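Home Blog Reviews Contact

We've had the Dinis teardown kit on trial for two weeks. It comes as an arm program, a gripper setup and a printed parts plate, and the quote was for 43 cases a month.

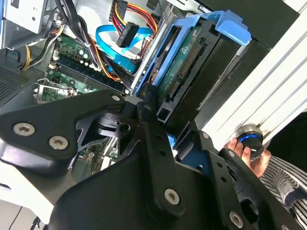
Setup took me 13 minutes on the second try. Cables are my main worry with any kit like this – a light-blue SATA cable looping beside the drive caddy is easy to snag. Joris Mertens wants padded fingers before we order.

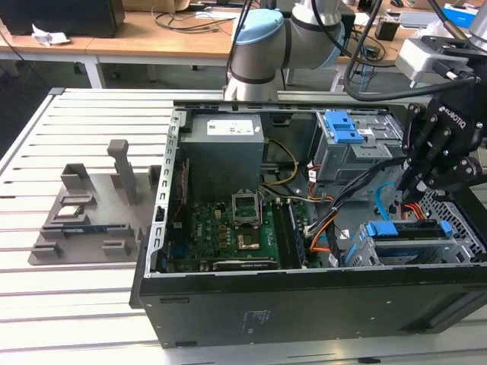

Open tower on the table, parts plate to the left with a CPU and RAM stick.

I'll decide in July.

© Grigore Bogdan | Contact | Back to top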